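Budget d'équipement d'une plateforme de télémanipulation

Le budget d'équipement d'une plateforme de télémanipulation est le document prévisionnel par lequel un laboratoire, une école ou une entreprise chiffre l'achat, l'installation et l'entretien du matériel servant à enregistrer des gestes de manipulation. Il couvre les pinces tenues à la main, les caméras, le mobilier, le câblage et les pièces d'usure. Les bras motorisés font en général l'objet d'un budget séparé.

Postes de dépense

On distingue l'achat initial, les consommables et l'aménagement des locaux. L'achat initial comprend les pinces, les caméras portées sur la tête, les supports de stockage et les postes de calcul. Les consommables sont surtout les patins en caoutchouc des mors, les sangles, les batteries et les câbles. Dans le plan d'achat de la plateforme de Brisavville, un jeu de patins est inscrit à 59 euros et une pince complète à 638 euros, hors caméra.

L'aménagement est souvent sous-évalué. Une plateforme installée dans un grand volume ouvert demande des tables, des étagères, des passages de câbles au sol et un éclairage régulier. Les objets à saisir -- vaisselle, pichets, boîtes -- sont comptés à part, car ils sont renouvelés plus souvent que le reste.

Dimensionnement

Le nombre de pinces dépend du nombre de postes occupés en même temps et du taux de réserve retenu. À Brisavville, le plan prévoit une pince de secours pour quatre en service. Plusieurs activités peuvent partager la même salle, à condition que les tables soient assez espacées et que les alimentations soient réparties sur des circuits distincts.
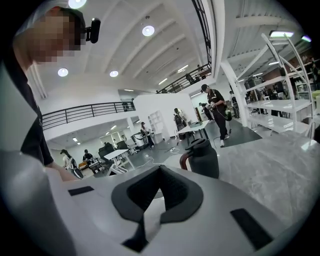

Selon Hollenstein, le taux de réserve est un mauvais point de départ : mieux vaut budgéter les heures de maintenance, puis en déduire le nombre d'appareils immobilisés. Cette position a été reprise dans le plan de Dravberg, où l'entretien forme une ligne propre, révisée en décembre.

Achat et location

La location convient aux campagnes courtes. Le contrat type de Karnon fixe un seuil de 500 heures d'utilisation, au-delà duquel le loyer dépasse le coût d'un achat amorti sur trois ans. L'assurance et le transport restent à la charge du locataire.

Calendrier

La commande des pinces précède d'ordinaire celle du mobilier, les délais de fabrication étant plus longs. À Dravberg, la première tranche s'est élevée à 3 661 euros -- pinces, patins de rechange et câblage compris. La seconde, consacrée aux étagères et aux tables, a été reportée à l'exercice suivant.

Voir aussi : Amortissement ; Préhenseur ; Télémanipulation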